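Gustside Open Day: kitchen table demonstration

README for the open day bundle

Contents

1. What this is
2. How the demonstration ran
3. The table
4. What is in the folders
5. Known problems
6. Use and credit

1. What this is

This bundle holds the recordings, notes and settings from the kitchen table demonstration at the Gustside open day in February. Visitors drove a simulated two-handed robot at a virtual worktop, and each attempt was saved. The bundle has 500 attempts in it.

The demonstration was built on Lutine, our in-house simulator for two-handed work. We had been using Lutine for a while with our own staff at the controls. The open day was the first time that people with no training had used it, and we wanted to keep the results in a form that other groups could read without asking us for scripts.

Please read section 5 before you train anything on this. The attempts vary a great deal in quality.

2. How the demonstration ran

Doors opened at 11 in the morning. There were 6 driving stations in the main hall, each with a headset, a pair of tracked gloves and a screen on the wall behind so that people waiting in the queue could follow along. A member of staff stood at each station to fit the gloves and start the recording.

Every visitor got the same short introduction, read from a card. The text of the card is in the notes folder. It says which way to face, how to bring the hands up to the starting position, and what the task is. It does not say how to do the task. We left that open on purpose, and the attempts show a wide range of approaches as a result.

After the introduction the visitor had one practice run, which was not saved, and then up to three recorded attempts. Most people stopped after two. Children could take part with an adult present, but their attempts were not recorded and are not in the bundle.

The task was to pick up the tomato from the board with the right hand and put it in the bowl. Using the left hand to steady the bowl was allowed. Passing the tomato from one hand to the other was also allowed, and a fair number of visitors tried it.

3. The table

The layout is called "board right" in the settings file. The bowl is on the left, the board with the tomato is on the right, and the saucepan stands between them with its handle towards the driver.
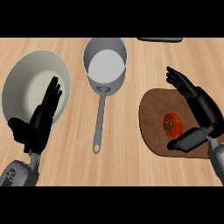 Chauvin

The saucepan plays no part in the task. It was added after early tests in which drivers swept the right hand straight across the table, low down, and reached the bowl with no trouble at all. With the pan in the way they have to lift or go round. The handle is the part that gets knocked most often, as it lies right across the lower path between the two hands.

Both hands are black with jointed fingers and are mounted on grey and silver forearms. The rest of the robot's body is not drawn in the driver's view. Finger positions follow the gloves directly, with light smoothing. The thumb was the hardest part to get right. On most gloves the thumb reading drifts outwards after a few minutes, so staff reset it between visitors.

Each attempt begins with the objects moved a little from their standard places. The offsets are stored with the attempt, so you can rebuild the exact starting layout if you have Lutine.

4. What is in the folders

attempts – one file per attempt, with joint positions, object positions and contact events. Time starts at zero when the member of staff presses the start key.

views – the rendered view from the robot's head for each attempt. The pictures keep the black bands at top and bottom that the headset used. We have not cropped them.

settings – the table layout, the offsets, the hand model and the smoothing values.

notes – the introduction card, the station log and a short list of remarks that staff wrote down during the day.

The longest attempt has 2000 steps, which is the limit. Any attempt that reached the limit was stopped and marked "timeout".

Each attempt also carries one of four result labels: placed, dropped, timeout or abandoned. "Placed" means the tomato was at rest inside the bowl when the attempt ended. "Abandoned" means the visitor asked to stop, took off a glove or walked away. The labels were set by the software and then checked by hand against the views.

5. Known problems

Station 4 had a loose cable on the left glove for part of the afternoon. The left fingers freeze for short periods in those attempts. They are listed in the station log.

Contact between the fingertips and the tomato is too slippery. Drivers who squeezed hard often shot it off the board. We have changed the friction value in Lutine since then, but the bundle keeps the value used on the day.

A few visitors used the back of the hand to push the tomato along the table. These attempts are kept and have no label of their own.

6. Use and credit

The bundle is free to use for research and teaching. If you publish work based on it, please name Gustside and the Lutine simulator. A converter to the Vurkelari format is planned but not ready – for now the files can only be read with the loader in the settings folder.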